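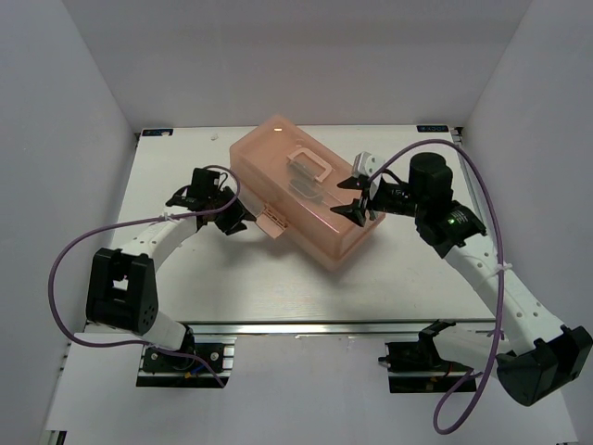

Odette Bodin has sold storage boxes for long enough to distrust the word "organizer." Her shop in Boddale carries 200 kinds of plastic container, and she says she would keep half of them if her customers would let her.

"People buy a box so they can stop thinking about what goes in it," she told me one morning in June, before the shop opened. "Then they buy a second box."

I had come to ask about the small latched carry box, the kind with a folding handle in the lid, which seems to have taken over craft rooms and bathroom shelves. Tollport, the chain across the river, gives it a whole aisle. I wanted to know what the fuss was.

Bodin was not much help to the fuss. The see-through plastic, she said, is oversold. "You can see there's something in there. Can you tell which scissors? No. You open it anyway." She puts a paper label on hers.

What about pink? "Pink sells. It doesn't hold more."

She is kinder about the handle, provided it folds flat, so that another box can sit on top. The latches worry her. A thin plastic hinge gets bent every time the box is opened, and she has seen plenty come back in a bag, in pieces. Her supplier's sheet promises 1000 openings. I asked if she believed it.

"Who sat there and did it? I asked for the test. They sent me the same sheet again."

Her advice is to open and close the latch a few times in the store, then pick the box up by the handle with something heavy inside. Few shoppers do. I admitted I never had, and that I own two of these boxes, one of them full of cables I can't identify.

"Throw out the cables," Bodin said. "Then see if you still need the box."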